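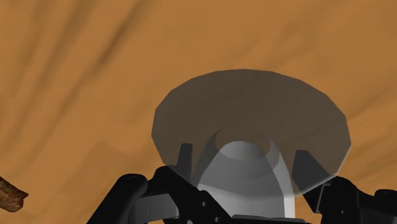
Simulated view: a gripper with a smoky gray disc over a pale cylinder, on sandy ground.

Notes on setting a list price when there are almost no comparables

I sold my mother's house in Brivthorpe this spring, and several people have asked how the price was arrived at. The short version is that the usual method did not work and we used a mix of two others. I am writing the longer version down while I still have the spreadsheet open.

The usual method is the comparable sale. You find houses of similar size, age and condition that sold nearby within the last six months, adjust each one for the differences, and take something near the middle. It works well in a subdivision. It works badly on a lane where the houses were built one at a time over a century and most of them have not changed hands since I was in school.

We had two comparables. One was a ranch house on Penry Road with a finished basement. The other was a farmhouse at the far end of the lane that had been sold to a relative of the owner, which makes the price close to useless as evidence. An appraiser would have thrown it out. I kept it in the sheet with a weight of zero, mostly so that I would stop being asked whether I had seen it.

The first thing I tried was to widen the radius. Including Pliltbridge brought in plenty of sales, but Pliltbridge has a train station and a different school district, and both of those are priced into every house there. I could estimate the station effect from sales on either side of the walking distance. I could not find a way to separate out the schools with the data I had. Any adjustment I made would have been a guess with a decimal point in it.

The second thing was to widen the time window instead. I went back to 2000 and looked for sales of the same house, or of the direct neighbors, and carried each price forward using the county index. This is crude. The index covers everything from condos to working farms, and error builds up the longer you carry a figure. Still, the three results I got landed closer together than I expected, and they were based on houses that actually share our road, our well water and our snow plowing.

The third was cost. Anouk Vanhove, who has been appraising rural property for a long time and was kind enough to look over my numbers, suggested I work out land value plus rebuild cost minus depreciation as a check. She was clear that buyers do not think this way. It gives you a figure to be suspicious of if the other methods come out far above it.

Ours came out a little below it, and I spent an evening finding out why. The county record had the floor area wrong. An enclosed porch had been entered as living space, and the rebuild cost was too high by that amount. If you take one thing from this post, measure the house yourself before you do any arithmetic. The heated area was nearer 900 square feet on the ground floor, and I checked it twice with a tape because I did not believe it the first time.

Condition adjustments were the part where I disagreed with our agent, Mared Lewis. The kitchen dates from my parents' early years there and the furnace is old. I wanted to deduct the full replacement cost of both. She wanted to deduct the furnace only. Her argument was that a buyer at this price will replace the kitchen whatever state it is in, so its condition has little effect on the offer, while the furnace shows up on an inspection report and becomes a line in the negotiation. We went with her version. I have no way to test whether she was right, as we only got to sell it once.

The last question was where to put the number in relation to the search filters. Most listing sites let buyers cap their search at round figures. Our estimate sat slightly above one of those caps. Listing just over it would have hidden the house from everyone searching below, so we listed exactly on it. Landing on the round number also puts you in the results for people whose minimum starts there, as long as the site treats both ends as inclusive. Hilenum does. I checked the other sites by running searches against houses already listed.

We had 2 offers by the end of the second week, one under asking and one at asking with a longer closing. We took the second. The longer closing suited us anyway - the barn was still full of my father's lumber and I had not found anyone to haul it.

I still need to write up the closing costs, including a transfer fee I had not budgeted for. That will be a separate post, probably in September when the final statement from the county comes through.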